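Home | Notebook | Bench log | Stores | Contact

Print this page | E-mail this page

June – dye shed, indigo vat, third attempt

Vat two is alive again. It smells like a farm gate in a heatwave, which Nour Darwish says is a good sign and the people upstairs say is grounds for a letter. Left it at pH 10-and-a-bit overnight with the lid on and a blanket round it. By morning there was a coppery skin on top and the liquid under it had gone the yellow-green of old pond. Last week it was plain blue all the way down, and plain blue in the vat means a pot of wet pigment and no dyeing to be done.

What changed: more fructose, less fiddling. I had been opening the lid every half hour to see whether it was ready, thereby making sure it wasn't. Shireen Mathebula has now written LEAVE IT on the lid in marker. I have asked for something more technical and been refused.

Recipe as it stands, for the 21 litre bucket: indigo ground wet with a handful of marbles, then the lime, then the fructose dissolved in hot water and poured down the side. 100 g of indigo is probably generous for that volume but the Surnel stuff is weak and I had already opened the bag. The Trenmont powder is stronger and costs accordingly. I have hidden the Trenmont behind the soda ash, and if you are reading this you now know where it is, so please don't.

Cloth for this round: the cotton lawn from Issa (bolt 3566, the one with the pulled thread all down one selvedge), cut into hand-towel lengths. Scoured in soda ash and a squirt of neutral soap, simmered for two hours. The water came out the colour of builder's tea, from cloth sold to us as "prepared for dyeing". Scoured it again. Slightly weaker tea. I stopped there out of respect for the gas bill.

Dips: eight minutes each, squeeze out under the surface, lift, air until the green has gone. One dip gives a washed-out sky that looks like a school shirt. Three gives something you might charge money for. After five the differences get very small and you are mainly dyeing your own elbows.
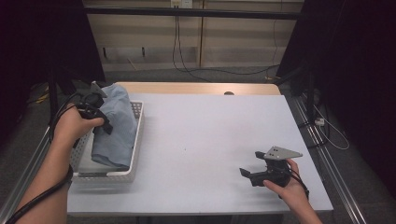
Rinsing is where I keep losing colour, and I think I have been too polite about it. The surface stuff that never bonded has to go, and if it doesn't go in the rinse it goes on somebody's sofa. New routine is a cold rinse till clear, a short vinegar bath to knock back the lime, cold rinse again, then a proper hot wash with soap, and only then dry. Pieces should drain loose between stages, never wrung. For that I want baskets with holes in the sides, like the white plastic one with the light blue cloth heaped up in it, and I want four of them so the dips don't get muddled. A crumpled heap is all right for a few minutes' draining but no longer, as the folds hold the lime and you get pale tide lines that no amount of calling them "organic" will sell. Turn the heap over once, then get it on the line.

Rub test on the first batch, white rag, ten strokes dry and ten damp. Dry was fine. Damp left a smear you could have signed a cheque with. Second batch, with the vinegar and the hot wash, left a faint grey-blue mark and I am prepared to live with it.

Boson (the spin dryer, named by whoever had it before us) has started walking across the floor again. Put the rubber mat back under it. If it reaches the drain, switch it off at the wall – the button on the front is decorative.

Still to do:

Order lime. Food grade, from the pickling people, not the garden centre.
Try the lawn with a soy milk coat before dyeing. Nour thinks it deepens the shade. I think it smells, but see above.
Label the swatches by number of dips before they dry and all look the same.
Find the good thermometer. Shireen had it last, or says I did.

Vat fed at half past four, lid back on, blanket back on. Not looking till tomorrow.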